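Home Explore Notifications Messages Lists Bookmarks Profile More

Kelechi Uzor
7/12/19

Friday, so a thread on the tabletop arm and why I don't believe the setup sheet that came with it. Long one. Mute me if you came for bike stuff.

The sheet is from Isov, who sold us the mount and the service plan. It says "calibrate once, verify annually." I have run this cell for 476 hours by its own counter and I'd like to meet whoever wrote "annually."

What happens is the wrist creeps. You send it to a point over the table and it goes to a point slightly next to that point. Then on Monday it goes somewhere slightly next to that one.

Isov support says thermal drift. Fine. The room is air conditioned, the arm had been idle all night, and the error was the same at 8 as it was at 3. Show me the thermal part.

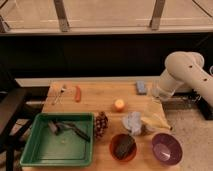 So I stopped arguing and started checking it myself. Same table, same clutter, every morning. I leave the pinecone and the bowls and the carrot where they are and I don't clear anything, since a bare table tells you how the arm does on a bare table.

The check is dull. Bring the arm over a taped mark, lower it slow, stop, measure the gap with feeler gauges. Back off, do it again from the other side. Five approaches. Write them all down, including the one you don't like.

If the five agree with each other but they're off the mark, your zero is wrong. If they don't agree with each other, something is loose. People mix these up all the time and then recalibrate on top of a loose bolt. I did it twice in one week so I'm allowed to complain.

Mine didn't agree with each other.

First suspect was the base. The mount sits down on the carpeted floor beside the table, which I said was a bad idea on day one and was told "it's heavy, it won't move." Heavy things on carpet move. They just take their time.

I put a dial indicator against the base and ran the reach out and back 60 times. It walked. Not a lot, but it never came all the way back either. Isov's answer was that this is "within the expected envelope." Whose envelope?

Second suspect was the wrist bolts. The sheet gives a torque value. It does not say whether that's dry or with threadlocker, and the difference matters. Borkedden makes the fasteners and their own table lists both. Guess which one Isov copied without saying so.

Took the cover off, found one bolt I could turn with two fingers. One. The others were fine. That bolt had a paint mark on it saying it had been checked.

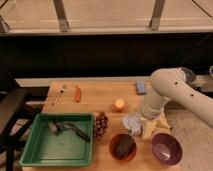 Anyway. Cleaned the threads, fresh threadlocker, torqued to the Borkedden number, left it overnight, ran the five approaches again. They agreed with each other. Then and only then did I redo the zero.

Soft stuff is where I still don't trust it. Cloth is a lousy target for checking height. It squashes, the arm thinks it's arrived, and your log says everything is great. Check on something hard, then go play with the cloth.

Someone will reply "just buy the Prins auto-calibration kit." I've read the Prins brochure. It's $1,243 and it corrects the zero. It would have happily corrected the zero around my loose bolt every morning until the wrist fell off.

And before the Folgate people show up: yes, I know your vibration pads exist. I asked for test data on carpet. I got a PDF of test data on concrete and a discount code.

Current routine, for whoever asked:
- five approaches before first run
- look at the base against its tape outline
- wrist bolts every other Friday, by hand, ignoring the paint marks
- cable slack at full reach, both directions

Takes less time than one support call.

Do I think it's fixed? I think one bolt is fixed. The base is still on carpet and I've still got a request in for a plate under it. They're telling me September.

If the numbers start wandering before then I'll post them. If they don't I'll post them too, I guess, but I'd check the gauges first.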